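Workplace automation at Gullell

Workplace automation means handing parts of a job to machines, and it covers everything from a conveyor belt to software that books your meetings. I'm writing this entry for the Carkberg work wiki, and I'm sticking to the kind I know, which is the hand-taught kind we do at Gullell. (Tala Matar wrote the older entry on conveyors, and it's much tidier than mine!)

Background

Gullell started out as a packing shop. In May we set up a teaching room, where people do ordinary hand jobs while holding grippers, and the recordings go toward training robot arms to do the same jobs. We called the project Weron, after a street nobody could agree how to spell. By November 20, 2024 we had 3,954 recordings that passed review, and I did a fair number of the folding ones myself.

Effects on jobs

The biggest change for me was my shoulders, because holding a tool up all morning is a different kind of tired from packing boxes. Jobs shifted too. Two packers moved over to reviewing full time, and three of us now split the week between the room and the floor. Jihad Hijazi, our shift lead, had to rewrite the break schedule from scratch – short turns, more of them – and I think it's the best thing to come out of the whole project.

Pay was the sore spot. Teaching turns were first paid at the packing rate, and plenty of us felt that showing a machine your job ought to be worth more. The rate went up after the second round of talks. People still argue over whether it went up enough, me included.

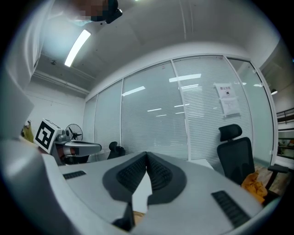
Do you need a technical background to teach a robot this way?

Most people at Gullell had none. You get a morning of practice with the grippers, and knowing the hand job well counts for a lot more than knowing computers.

See also: Ferri method (sorting), Conveyors, Shift work in Carkberg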